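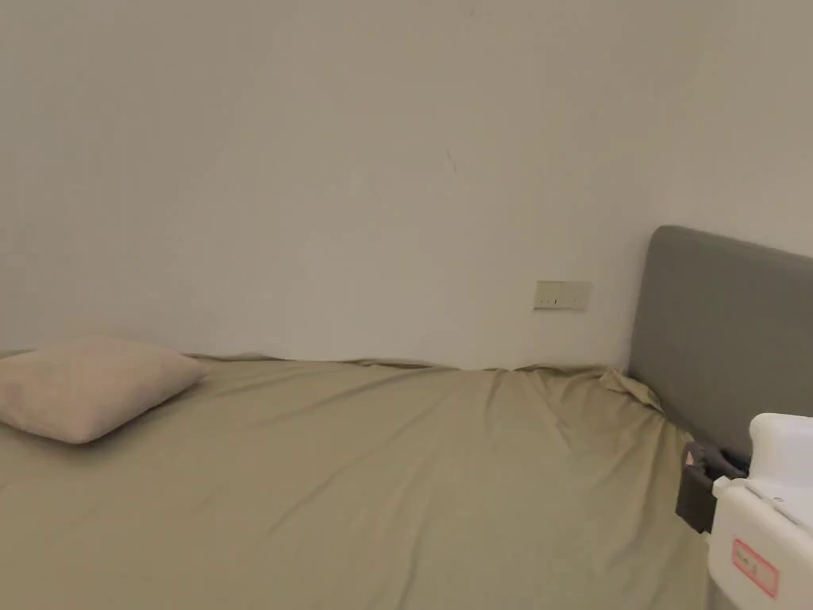 Who Knows What in Staverent: secrets in a weekly television serial
Project report by Farzana Orakzai and Kilian Moser
Sep 2, 2019

1. Aim
We wanted to find out how long a secret lasts in the serial Staverent before a second character learns it.

2. Method
We watched 153 episodes and shared them between us. For each secret we noted who held it, who heard it next and in which episode. Scenes we disagreed on were watched again with Svenja Fankhauser. We left out dreams and flashbacks.

3. Results
Most family secrets came out within five episodes. Money secrets lasted longer. The sale of the Dillik boatyard was hidden from the Serra brothers for most of the October storyline, although two neighbours had already overheard it. Secrets were usually told in the café and seldom at home.

4. Problems
Three episodes had no subtitles and some of the dialogue was hard to follow. Our first table mixed up lies and secrets, so we had to redo it.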